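Ticket opened by Nesma Belhaj, membership desk, Sitelen party office

The delegate list on the members' site is out of date. Edvin Wallin was named deputy chair in July, but his page still shows him as branch secretary. The Abdelaziz branch shows 60 delegates and should show 79.
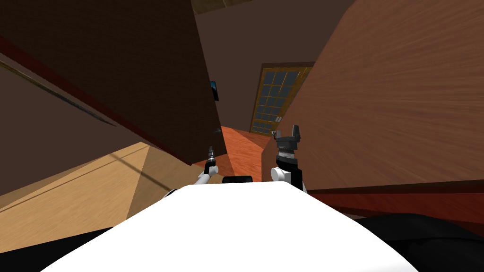

**Category: Member records / Sync**

**9:40** - Checked the records database. Wallin's new post is there and so is the right delegate count. The fault is on the site side.

**10:15** - The nightly import from Clonus stops at row 2000. Abdelaziz comes near the end of the file, so 19 of its delegates never load. Raised the row limit and started the import by hand.
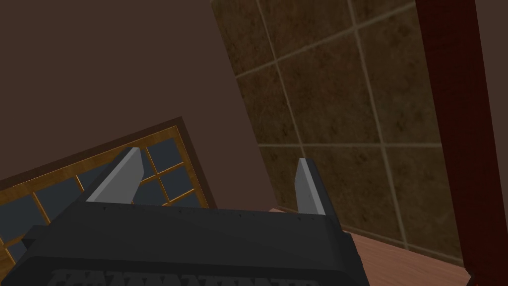
**11:05** - Import finished with no errors. Branch count now reads 79. Wallin's page has not changed.

**11:30** - Found 2 records for Wallin, one from before he moved branches. The site was reading the old one. Merged them and kept the newer member number.
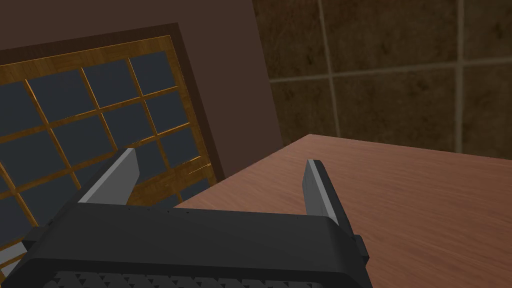
**13:20** - Cleared the page cache on Ukel. His page now shows deputy chair. Nesma confirmed from her own login - she also asked that the old title be kept under past posts. Added it.

Status: resolved. Row limit change still needs to be copied to the backup server.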